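Hondercombe Guest House, Kandora Road
Annual walk-through, rooms and common areas
Inspected 27 Jul 2018. Form supplied by Dendesier.

1. Smoke alarms, hallways: PASS
All sounded on test. The log says they were tested every week since May, in the same pen and the same handwriting. I have my doubts.

2. Extinguisher, kitchen: PASS
Gauge in the green. The tag is current.

3. Outlets and cords, common room: COMMENT
The owner says guests unplug chargers before bed. Maybe they do. The sign asking them to is behind the door, where it can't be read with the door open.

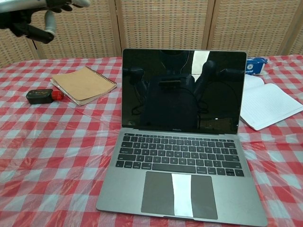
4. Hot water, upstairs bath: FAIL
120 is the usual limit, and I was told the heater is set to 100. My thermometer didn't agree. Recheck after the valve is replaced, and please don't just turn the dial and call me back.

5. Stair rail: FAIL
Loose at the second bracket. Listed as "fixed" on the last form. Fixed how?

6. Exit route, rear: PASS WITH COMMENT
Door opens fully. The path is 80 inches at its widest, which is the number I was given. The number that matters is the narrowest, by the trash cans. 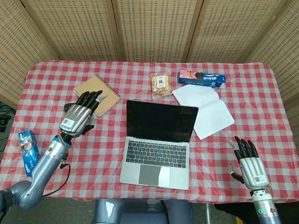
7. Emergency lighting: NOT TESTED
Key to the panel not on site. "Sun Room has plenty of light" is not an answer to this item.

8. First aid kit: PASS
Sealed, in date.

Open items: 4, 5, 7. Reinspection fee applies after 2 visits. File no. 518.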